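Zisen Tabletop Kit – Measuring Cup Subset

README, October release

Contains 591 teleoperated episodes recorded on the Zisen two-arm kit, mounted on a rail frame over a butcher-block table. Task: nest the plastic measuring cups, then place the stack in the bin. Episodes are capped at 70 seconds. Cup order and start positions vary.
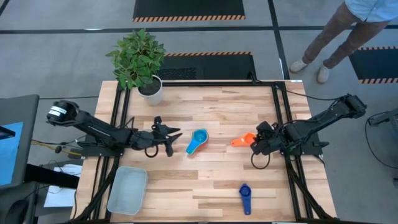

Joint states and gripper commands are logged for both arms. Timestamps share one clock – no resampling is needed. The Henia split holds out 177 episodes for evaluation; the rest are for training.

Known issues: 17 training episodes have gaps in the right gripper log. They are listed in skip.txt, and the Maten loader drops them by default. The older Bisgaard loader does not read this file.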